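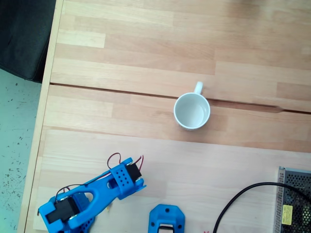
Section 4: Installing Pleltura on your tablet

Now for the fun part! Once Pleltura is on your tablet you get the new home screen, the split keyboard and a much quicker app switcher. Set aside 40 minutes, most of it spent watching a progress bar.

Before you start
Charge the tablet to at least half and keep it plugged in. Copy your photos and documents to a computer or memory card. The installer erases internal storage, and there is no way to get it back afterward.

CAUTION: Check the model name under Settings > About tablet. This section covers the Imon only. The Lazăr has a different boot partition and needs the steps in Section 5.

1. Download the Imon package and save it to the top level of your memory card. Leave it zipped.

2. Turn the tablet off completely. Sleep mode won't do.

3. Hold Volume Up and Power together until the logo shows, then let go of Power only. Keep holding Volume Up until the recovery menu opens.

4. Use the volume keys to move to "Install from card" and press Power to select it.

5. Pick the package and confirm. You'll see a file counter climb to 3,207 — it likes to sit still near the end, so give it time.

CAUTION: Do not unplug or restart the tablet while the counter is on screen.

6. When "Done" appears, choose "Restart now." The first start is slow while the apps are rebuilt. Later ones are much faster, and you'll love it!

7. Pick your language, join your Wi-Fi network and sign in.

Note: If the logo stays up for more than 20 minutes, hold Power until the screen goes dark and repeat from step 3. Floarea Preda found that a fresh download cured this on both of her tablets.

Note: Satent keyboard docks work right away, trackpad gestures included (thank you, Senan Dolan, for all that driver work!). Attach the dock after step 7. If it's connected earlier, the recovery menu may ignore the volume keys.

To restore your files, go to Section 6.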